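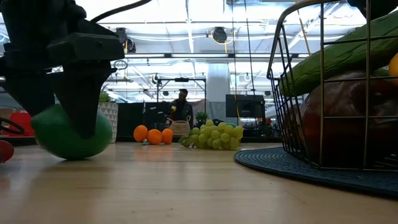

Green fruit on a wood table.

The Lame Mare at Dekau

The call came in at 5:40 on a Friday in May. Bay mare, left front, non-weight-bearing since the noon feeding. Drita Milošević wrote the time on the pad, loaded the radiograph generator and drove out to Dekau with the windows down.

The barn had 20 stalls, most of them turned out for the evening. Softić, who managed the place, had the mare standing on the concrete of the wash rack with a halter and a loose lead. He had not given her anything. Drita asked twice, and he said so twice.

She took the temperature first, then the heart rate, 55. The digital pulse in the left front was strong on both sides of the pastern. In the right front it was barely there. She ran her hand down the tendons and found no heat and no swelling above the coronet. The mare kept her heel off the floor and rested the toe.

"Clerport sold her to us sound," Softić said. "I have the paper."

"When was she shod?"

"Monday."

Drita put the hoof testers on at the outside heel and worked forward, one nail at a time. At the third nail the mare took her foot away. She waited, picked it up again and started from the inside heel. The third outside nail gave the same answer.

She pulled the shoe. The clinches were neat. All the nails came out dry except one, which had a gray film on it, and she wiped that one on a square of gauze and set it on the lid of the case where Softić could see it. Then she pared down along the nail hole with the loop knife. A quarter inch in, the horn turned dark. A little farther and the fluid came, thin and black, with the usual smell.

The mare put the foot down flat.

"So it was the shoeing," Softić said.

"The nail was close to the sensitive tissue. Close is enough, sometimes."

"He charged us 275."

She did not answer that. She shot two views to rule out the coffin bone, read them on the screen in the shade of the feed room and found the margins clean. She flushed the tract, packed it and wrapped the foot with a diaper, two rolls of bandage and a layer of duct tape. Tetanus was current. She checked the date on the card herself.

The buyer from Fevico was due in the morning. Softić mentioned it while she was writing the bill. The mare was priced 2,000 over what he had paid Clerport, and she was walking almost level now, he said, look at her.

Drita looked. The stride was still short on the turn.

"Foot stays wrapped," she said. "I'm back on Sunday to change it."

"And if he asks?"

She tore off the yellow copy and gave it to him. It listed the foot, the nail, the drainage and the two films, in block letters. She kept the white copy, as she always did, and put the nail in a specimen bag with the mare's name on it.

Softić read the page through and folded it. Then he led the mare back down the aisle, on the soft side, where the shavings were.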